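Sunday, started 4 p.m.

Mug task again, teleop, right arm only. Bontu driving, me on the keyboard. Goal was 20 clean demos before we lost the light. Got 10, plus a folder I have named "character building".

Main trouble is the handle. Bontu likes to come in low and close on the side of the cup, Gadisa's demos from July all go for the handle, and the Skultley policy trained on the mix splits the difference and gets neither. Picked one style and wrote it on the wall: handle, from the right, slow. Killian has opinions. Killian can drive next time.

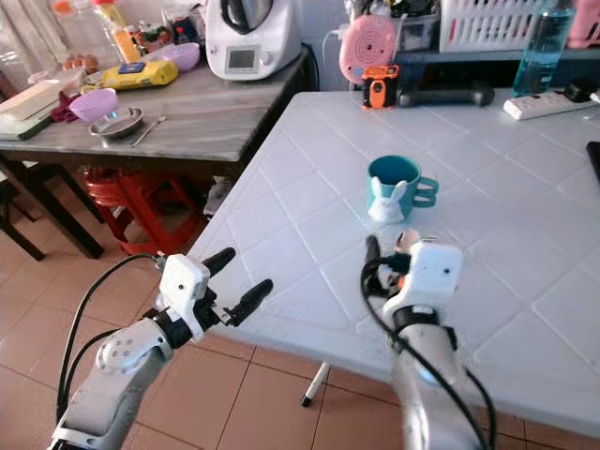

Right gripper just in front of the bunny mug, left one held open off the table edge.

Left arm is supposed to park and stay parked. It drifts whenever Bontu leans forward to see better, so the logs now hold a faithful record of her posture. Added a clutch on the left pedal – seems OK, not tested with anyone taller.

Grip force: dropped the cap to 75 on our made-up scale. At the old value the fingers squeaked on the glaze, a noise I'd rather not hear 1000 times.

Still to do:
– trim the dead time at the start of each demo (roughly 10 seconds of Bontu saying "wait")
– ask Faraji if the Hadgu logger still drops the last second
– re-zero the right wrist before anyone drives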